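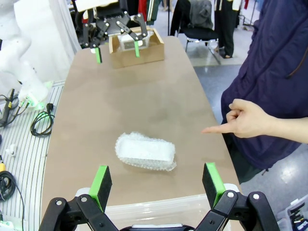 Packing and wrapping: frequently asked questions

Applies to parcels sent through the Prurnside depot. For Romeo account shipments, the same rules apply unless your contract says otherwise.

How much bubble wrap does each item need?
Two full turns for anything under 400 g, three for anything heavier. Wrap with the bubbles facing the item. Tape the seam once, along its length.

Should the ends be folded in?
Yes. Loose flaps catch on the box edge and pull the wrap open. Fold both ends under and tape them flat before the item goes in.

Can two items share one box?
They can, provided each is wrapped separately. Do not put two bare items in one sleeve of wrap. Place the heavier item first, on its largest face.

What space should I leave around the contents?
Allow 27 mm on every side and fill it with paper or air pillows. Wrap alone does not count as fill — it compresses under load.

Which box do I use?
Single-wall cardboard is accepted up to the weight printed on the base. Above that, use the Paquette double-wall size. Boxes with a soft corner or a torn flap are refused at the counter.

How should the packing table be laid out?
Put the open box at the far end and the wrapped items in a line in front of it, in the order they will be packed. Keep a clear plastic bin at the near end. Leave the middle of the table free of tools.

Do items go in straight or at an angle?
Straight, with long sides parallel to the box. It makes no difference how they lie on the table beforehand.

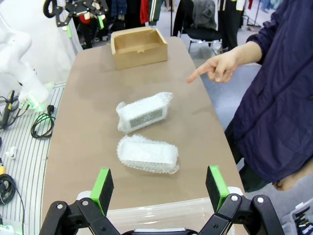
If an item only fits on the diagonal, the box is too small. Move up one size and add fill.

Can I reuse bubble wrap?
Once, if the bubbles are intact. Discard any sheet with flat patches larger than a hand.

How wide should the closing tape be?
60 mm, applied in an H pattern on top and base. Narrower tape is accepted only on Gorkmont small cartons.

Where does the label go?
On the largest face, clear of the seams. A second copy goes inside, on top of the fill.

What is the maximum length?
86 cm on the longest side. Longer parcels are booked as freight, and the cutoff for those is noon.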